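Handling Political Mail and Yard Signs at Home
2024-10-20

Campaign season fills a house with paper and plastic. These are the habits that keep ours under control.

Sort the mail standing up. Keep a recycling bin within reach of where you open it and deal with flyers before they reach the kitchen counter. Anything from the county election office goes in a separate folder. Candidate mail sometimes copies the look of official notices, so read the return address first.

Glossy mailers are usually accepted with mixed paper, but check your town's list. Pull off plastic windows and stick-on magnets. The plain backs of the heavier cards make good shopping lists and seed labels. I cut them in a stack with a utility knife and a steel ruler.

Keep your ballot materials flat and dry, in one place the whole household knows. If you vote by mail, sign the envelope on a hard surface with a pen that doesn't smear, and let the ink dry before you stack anything on it.

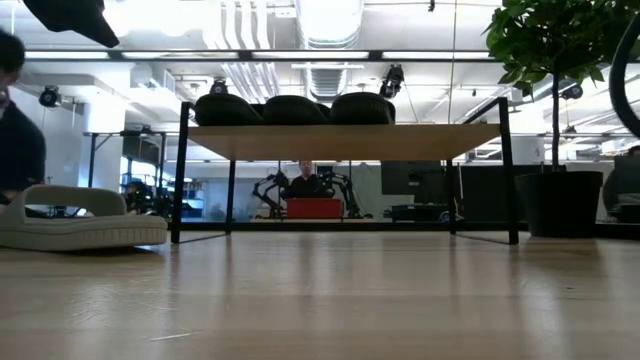 Door hangers and leaflets pushed under the door are best picked up daily. Left on the mat they soak up rain, and cheap ink will mark a pale floor. If it does, try a damp cloth and a drop of dish soap before anything stronger. Test rubbing alcohol in a corner first, as it can dull some finishes.

Yard signs come in 2 parts, the printed panel and the wire stake. To get a stake out of hard ground, water the spot, wait a few minutes and rock it gently as you pull. Don't yank it by the panel. Straightened stakes hold up peas and peppers the next year. Ours go into the garden shed and come out again in February when the seed trays do.

The corrugated plastic panels are worth saving too. Wash them and use them under paint cans, as drawer liners, or behind a boot tray to protect the wall. They cut easily along the flutes. Across the flutes, make 3 light passes with the knife.

Check local rules before you put a sign up. Many towns keep them off the strip between sidewalk and street, and some set a date for taking them down. Geert Van Hecke wrote in to add that a strip of masking tape with your address on the back helps a sign get home after a storm.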